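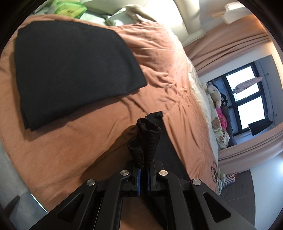 Black garment and folded black cloth on the orange blanket.

Home | Notebook | Decks | Templates | Contact

December, morning

Picking up the Radton deck again. Went through the version Roos Wuyts left in the shared folder last night. It runs to 38 slides and the talk slot is 20 minutes, so it has to come down whatever else we decide. She has marked the ones she wants to keep in green in the outline. I agree with most of them. I would drop the second market map, it says the same as the first with smaller type.

File size is the other thing. The deck saves at 381 MB. The Radton people will open it from a mail link on whatever laptop is in the room, so that won't do. Looked inside the package and nearly all of it is pictures pasted in at full size and then cropped on the slide. The cropped parts are still stored. Ran Compress Pictures with "delete cropped areas" ticked and the target at 150 ppi. Photos fine at that setting, but the two screenshots of the Plakus dashboard went soft and the axis labels are hard to read.

Put the two screenshots back from the originals and left them alone. Saved as v4. Have not checked it on the old projector in the small room yet.

Charts

Sibusiso Shezi asked why the bar charts change color when he copies them into the Sellar template. It is the paste option. The default takes the destination theme, and Sellar has its accent colors in a different order from ours, so our gray becomes their orange. Keep Source Formatting fixes the color but drags our slide master along with it, and then there are two masters in the file and the footer goes wrong on new slides.

What worked: open the Sellar file, go to the variant colors, swap accents 2 and 5, save that as a custom color set, then paste with the default option. Charts came in right the first time. Custom set is saved on the shared drive under the client name – please use that one and don't make another.

Still open: the linked chart on the costs slide points to a workbook on Roos's own machine. It shows the last stored values and gives a warning on opening. Either break the link or move the workbook. I would break it, the numbers are final.

Type

Tried Bhat for the headings because Sibusiso likes it. Looks good large. At 18 points and under the lowercase a and o run together from the back of the room. Kept it for titles only and went back to the plain sans for everything else. Embedding the font works on Windows. On my Mac it opened with a substitute the first time and correctly the second, no idea why. Need to test again before sending.

Afternoon

Read the whole talk aloud with a timer. Came out at 26 minutes with the green slides only. The slow part is the section on methods, where I end up reading the slide. Moved the four method slides to the back as spares and wrote one line in their place. Second run 21 minutes.

Printed handout: 300 copies ordered by Radton, they now say they may want 500. Told them the price holds until we send the PDF to the printer. Handout is notes pages, grayscale, two to a sheet. The light gray grid lines vanish in print, so darken those first.

To do
- small room projector, check v4
- break link on costs slide
- darken grid lines
- ask Roos about the second market map
- font test on the Mac again, after a restart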